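Trisska Two-Arm Cell: Set-Up and Operation Guide
Section 6. Recording Demonstrations by Remote Control
Revised Aug 31, 2023. Section owner: Fouzia Shaikh

6.1 Scope
This section covers recording of the desk-sorting task: tape rolls into one basket, staple removers into another. Arm calibration is covered in Section 4 and must be complete before you start.

6.2 Preparing the table
1. Place the baskets within reach of both arms.
2. Lay the tape rolls and tools on the wood with space between them. Vary the layout for each episode.
3. Open both grippers fully from the operator station.
4. Check each wrist view on the monitor. Both fingertips must be visible.
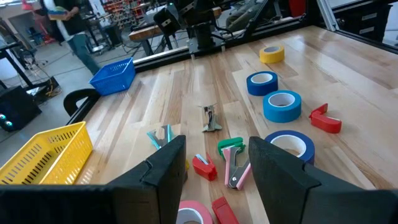 Figure 6-1. Wrist view, fingers open, tape rolls and tools laid out on the table.

Note: Tape rolls may stand on edge or lie flat. Record both.

CAUTION: Keep hands off the table while the arms are enabled. Use the foot switch to disable them before moving any item.

6.3 Recording an episode
1. Hold both leader handles at the rest position and press START. Wait for the tone.
2. Move one gripper above the first item. Approach from directly overhead where possible.
3. Close the gripper until the item stops sliding, then lift.
4. Carry the item over the rim of its basket and release.
5. Repeat until the table is clear, return both handles to rest, and press STOP.

Do not pause with the fingers touching the wood. The arm controller reads steady contact as a load and adds a correction that appears in the log. 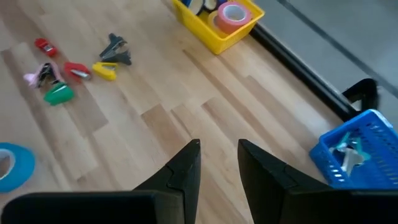 Figure 6-2. Wrist view, tips close together and nothing held. Tape rolls in the yellow basket.

If a grasp misses, open the gripper, back off 50 mm and try again in the same episode. Two misses on one item are acceptable. After a third, press DISCARD.

6.4 Using both arms
Either arm may pick up any item it can reach without crossing the other. When both grippers are above the table, move one and hold the other still until you have completed the set of 13 practice episodes.
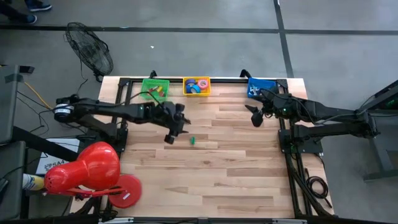
Trisska Guide, Issue 3, page 104

Keep the links of one arm clear of the cables of the other. If a cable catches, release both handles and press the foot switch. Do not pull free under power.

Tape rolls need more care than the small tools. Grip a roll by its band and lower it into the basket before opening the fingers. Releasing early can leave the roll resting on the rim, 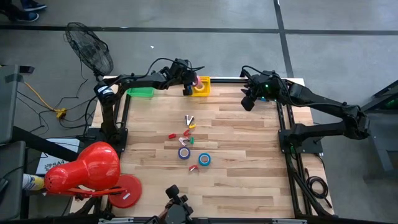 and an episode that ends in that state must be marked PARTIAL in the log.

6.5 Saving and review
1. Enter your initials and the layout number.
2. Play back the episode at double speed and check all camera views for dropouts.
3. Select KEEP, PARTIAL or DISCARD.

A full set is 300 kept episodes. Send completed sets to Atif Siddiqui for upload.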